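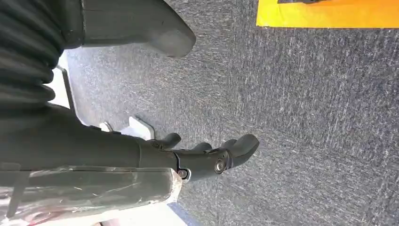

Figure 4. Speckled gray office carpet.

## 4. What people remember of the floor

I'll start with the question that got me the most blank looks. Toward the end of the questionnaire, when people had already told me plenty about their chairs and their windows and the awful kitchen light, I asked them to write down the color of the floor they worked on. They weren't allowed to look down. The staff at Burklow filled theirs in at lunch in the canteen, which has tile, so even a sneaky glance wouldn't have helped them much.

I got 494 forms back from eight offices, and I was delighted with that (the first round, in June, had gone so badly that I nearly dropped the whole floor part of the study). "Gray" was by far the most common answer. Then came "blue-gray," "brown, I think," and a lot of forms where the line was simply left empty. One person at Chauhan had drawn a small shrug.

The trouble is that "gray" is a very safe guess. A speckled carpet like the one in Figure 4 is what plenty of people picture when they hear the word office, so a correct answer may come from general knowledge and have nothing to do with memory of that one floor. I should have seen this coming! The Plondusura building helped me out a little here. Its floors are dark green on the upper level and gray on the lower one, and the people upstairs wrote "gray" far more often than they wrote "green." I went back and asked a few of them in person. They argued with me. One man took me to the stairwell to prove his point and then stood there looking at it for quite a while.

Pattern did worse than color. I offered three choices -- plain, speckled, striped -- and the answers were close to what you'd get by rolling dice. Stains, on the other hand, people knew extremely well. They could tell me where the coffee one was, who had made it, and which way you had to turn the trash can to cover it. Seams too, at least where a chair wheel caught on them every morning. I had no question about seams in the first version and only added one after three people had written about them in the margin.
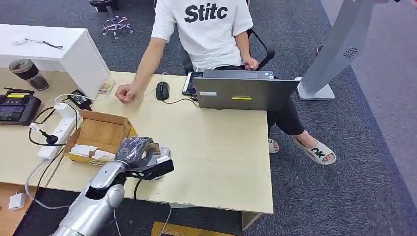
*Elsa Suominen*

The long interviews fill in some of what the forms miss. There were 100 of them, and I did every one myself, mostly sitting at people's desks. I had expected the talk about carpet to dry up in a minute or two. It usually ran on until I had to change the subject, and what people wanted to talk about was nearly always sound or feet. Carpet meant they could push a chair back during somebody's phone call. It meant they could change out of their outdoor shoes, and a surprising number told me they'd never do that on tile, even clean tile. I hadn't asked about shoes at all in the beginning (see the revised question list in the appendix), and I now think it was one of the better questions in the set.

Two offices had been recarpeted during the year before my visit, both with the Cesel range, and I was hoping for a nice clear before-and-after story. I didn't get one. People remembered the smell of the glue and having to pack up their desks. They remembered being moved to a meeting room with no outlets. When I asked what the old carpet had looked like, most of them described the new one and told me it was the same but dirtier. According to the facilities office, the old one was maroon.

I don't want to lean on this too hard. Two offices is very few, the recarpeting was done at different times of year, and I'm not sure I asked the question in the same way in both places -- my notes for the second visit are shorter, and I was getting over a cold. Still, it fits with the stairwell business at Plondusura. Workers in my sample seem to know the floor by what it does to them over a day, and they fill in the look of it afterward from whatever an office floor is supposed to look like.

Lighting may be part of this as well. The lower level at Plondusura gets very little daylight, and a couple of people there called the carpet "black." I haven't counted those answers as wrong. Section 5 takes up the lighting measurements, including the two readings I had to throw out.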